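Neighbors Help Board > Kitchen & Home > Storage

Pegboard in a rental kitchen: worth it, or am I about to ruin a wall?

Posted by Gilalik, 2021-05-07

I moved into a one-bedroom in Grellstead in April and the kitchen has 3 drawers, one of which is fake. It's just a drawer front, glued on, to cheer you up. I own a normal amount of stuff for someone who cooks, meaning too much, and most of it currently lives in the oven. I have preheated a colander.

My sister says to put up a pegboard over the counter and hang everything. The wall is painted drywall, the lease says "no unreasonable holes," and my landlord's idea of reasonable is a mystery to me. I'd be hanging two saucepans, a skillet, some mixing bowls if that's even possible, and the usual spoons and whisks. 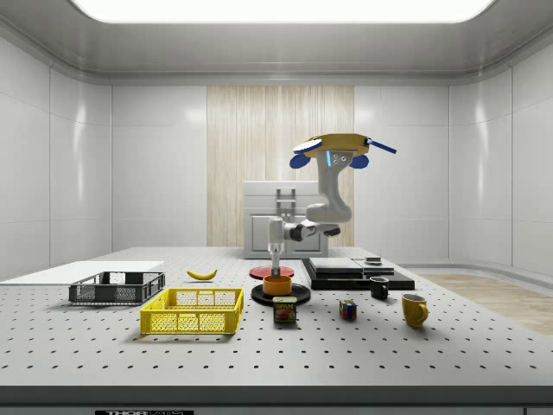 Can you hang mixing bowls on a pegboard at all?
Only if they have a lip or a handle, and even then they stick out far enough to catch your elbow. Put a small shelf bracket on the board and nest the bowls on it.

(That was what the guy at the hardware store told me. He then sold me nothing, so I'm inclined to trust him.) I'd still like to hear from people who have lived with one of these for longer than a weekend.

2 replies

Brock Gagnon
Had one for 7 years over two apartments. Do it, but find the studs. Knock on the wall, use a magnet, use a stud finder if you believe in those. Four screws into studs will hold your pots. Forty screws into plain drywall will hold them until dinner.

Leave a gap behind the board. The hooks have to go in and turn up, and they can't do that if the board is flat against the wall. Strips of scrap wood, half an inch or so thick, screwed to the studs first, then the board screwed to the strips. Everybody skips this and then writes in to ask why their hooks don't fit.

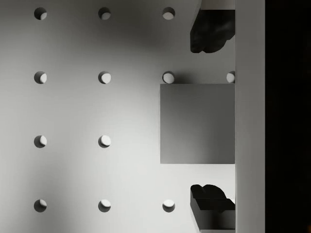
Then get the hooks with the little locking clips. The plain ones come out every single time you grab a ladle, and you'll spend your evenings fishing them out from behind the stove - I believe my old place still has a dozen back there. Hang the skillet low. You'll understand why the first time you don't.

As for the lease, fill the holes with spackle when you go, sand it, and dab on matching paint. I got my full deposit back, minus 30 bucks for a blind I maintain was already broken.

Thongchai Phromma
I'd skip the wall completely. Stand the board on the back of the counter and brace it between the counter and the bottom of the upper cabinets, with rubber feet at both ends. It won't carry cast iron but it's fine for whisks and measuring cups, and you can take it with you when you move. Keep it well away from the burners, and keep the bowls on a shelf where bowls belong.

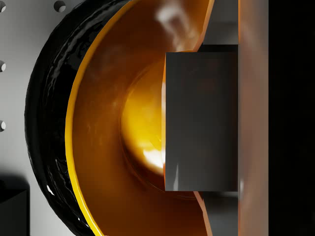

Orange bowl, close up.

Also, pull on the fake drawer before you give up on it. Mine was only painted shut.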